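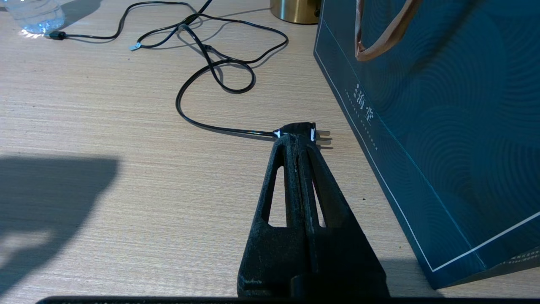

Black plug on a light wood-grain tabletop.

About Staltley Evening School

We teach grown-ups in the evening. That's the short version. Classes run out of the old bank building in Whiteley, upstairs and down, and have done since the bank moved out to the highway. Bookkeeping, English, sewing, basic home wiring, Spanish, high school math for people who skipped it the first time. No degrees. A certificate if you want one, plenty of people don't bother picking it up.

Page last updated 04/12/2018. Fees and room numbers change after that, so call the office before you drive over.

How we got going

Started with 2 classes, typing and English, both in one room with a folding screen down the middle. You could hear everything. The typing people learned some irregular verbs, the English people got a headache. After the first winter we took the rest of the ground floor, then the upstairs when the insurance office left. The vault is still there, we keep textbooks in it. Door stays open, it weighs a ton and the handle sticks.

The name comes from Staltley Street, which runs along the back. Front door is on Main. Confuses delivery drivers every single time.

Last year we had 1097 enrollments across all terms. That's enrollments and not people - somebody who takes Spanish in fall and again in spring gets counted twice. Some of our regulars have been in Spanish One for a while now. Fine by us.

What we teach

Bookkeeping for small businesses. Sales tax, payroll, what to keep and how long. Bring your own mess, everyone does.

English, four levels. Placement talk first, takes ten minutes, no test paper.

Math refresher. Fractions through algebra. Slow on purpose.

Sewing and alterations. Hems, zippers, taking in a jacket. Machines are ours, bring fabric and your own thread.

Home wiring basics. Reading a breaker panel, swapping a switch, when to stop and call an electrician. Fills up first, always.

Spanish One and Two. Three if enough sign up.

Leltomico, our long course. Thirty weeks, one evening a week, for people heading back to school or to a new line of work who want math, writing and computer basics together in one group. Same teacher all the way through. You apply for this one, form's at the office. Interviews are in March, places are confirmed a couple of weeks later.

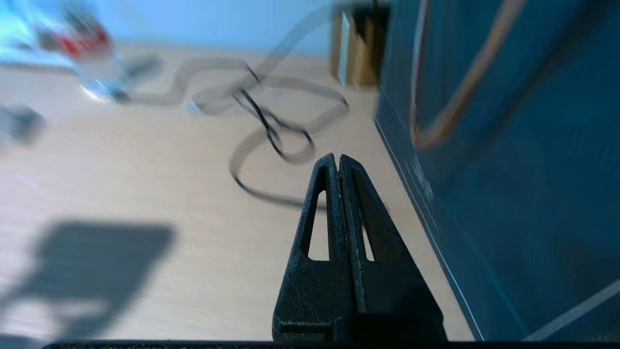 Who comes

Everybody, pretty much. Night-shift people on their way in, parents, retirees, folks who just moved here. Youngest allowed is eighteen. Oldest, we don't ask. Math is mostly people who want to help with homework and got tired of faking it. Bookkeeping is half hair salons for some reason, and a lot of landscapers in the winter when the ground's too hard.

We keep groups small. If a class fills up there's a waiting list and we do actualy call it, in order. If a class doesn't fill we'll tell you a week ahead and you get all your money back, or move it to another class, your pick.

Teachers

All part time, all paid. Most have day jobs in what they teach. We sit in on every new teacher a few times in the first term and students fill out a card at the end - the cards get read. Two-sided, the back is for complaints. Room 4 being cold was on nearly every card for years so we finally had the radiator replaced. Room 6 is next.

What it costs

Most classes are $200 for a term. Leltomico is $300 a term and that includes the books. You can pay in parts, ask at the desk, it's a one-page form. There's help with fees too if you need it, and the people sitting next to you won't know who has it and who doesn't. Teachers don't know either. 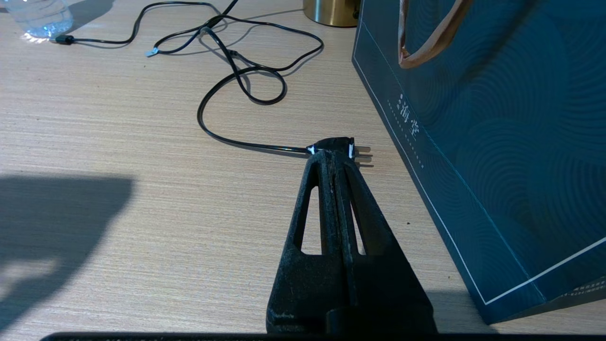
We don't take cards over the phone any more. Check, cash, or card in person. Receipts are emailed out within the week, so please write your address clearly, we lose a lot of them to bad handwriting (ours included). Late start is okay up to the third class. After that the group's too far along and it isn't fair on you.

The Dident room

Quiet study room at the top of the stairs, open an hour before classes and through the evening. Named for the Dident hardware store, long gone, where the original room was supposed to be before the roof came in. Any enrolled student can use it. Tables, a printer, dictionaries, coffee that could be better. Bring your own cup please. No phone calls, take them out on the landing. Childrens homework welcome so long as the children are quiet.

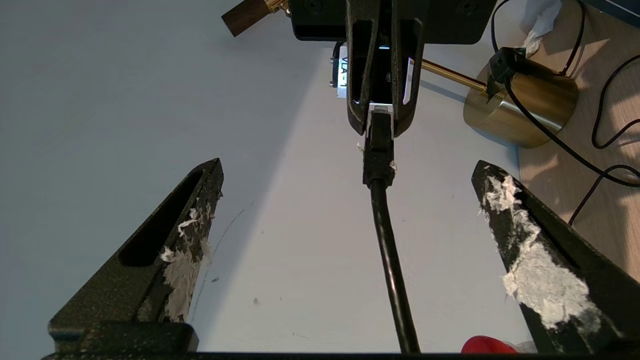 One former bookkeeping student wrote to us that she got more out of the hour in the study room before class than she'd expected, that it was the only quiet hour in her week, and could we please open it in the summer too. We're looking at it. Air conditioning upstairs is the holdup.

Getting here

Lot behind the building, entrance off Staltley Street. Free after five. Bus stops across Main, last one out leaves after the late classes finish but not by much, so teachers will let you go a few minutes early if you say. Ramp is at the side door, ring the bell. Elevator works but it's slow.

Office is open afternoons and evenings in term time. Closed between terms except for the sign-up week. Leave a message, somebody calls back, usualy the next day.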